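Tips for Looking After Your Movie Collection (and Watching It in Comfort)

I have 17 seasons of various space shows on disc, plus two shelves of movies I've bought more than once, so I've made every storage mistake going. A few things I do now that I wish I'd started doing years ago!

Stand your cases upright, like books. I used to pile mine flat in a Rastby box under the window, and the bottom ones ended up bowed and faded. Keep them out of the sun and away from the radiator too.

Wipe discs from the center hole straight out to the rim with a soft, dry microfiber cloth, never in circles. If there's a sticky thumbprint (we eat a lot of popcorn in this house), dampen the cloth with plain water first. Skip paper towels – they scratch.

Sort by whatever you'll really keep up. I tried release order, then story order, and gave up on both when the prequels came along. Alphabetical is dull but my family can manage it. 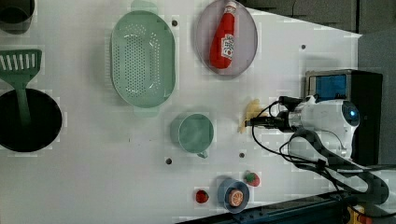

Box sets are the ones that get wrecked, usually by somebody yanking a disc off a tight hub. Press the middle down with your thumb and lift by the edges. If the hub has cracked, move the disc to a paper sleeve and tuck it inside the box so the set stays together.

For a marathon, close the curtains on the side facing the screen and put a small lamp behind the TV. It's much easier on the eyes by the third movie. I turn the sharpness setting way down as well, especially for older films, where it makes the grain look like crawling ants.

Popcorn: 2 tablespoons of oil, three test kernels, lid on. When those pop, add the rest in one layer and shake now and then. Salt it while it's hot, and use fine salt or it all slides to the bottom of the bowl.

Oh, and write down what you lend out! I keep a list taped inside the cabinet door, and I still haven't got my director's cuts back from June.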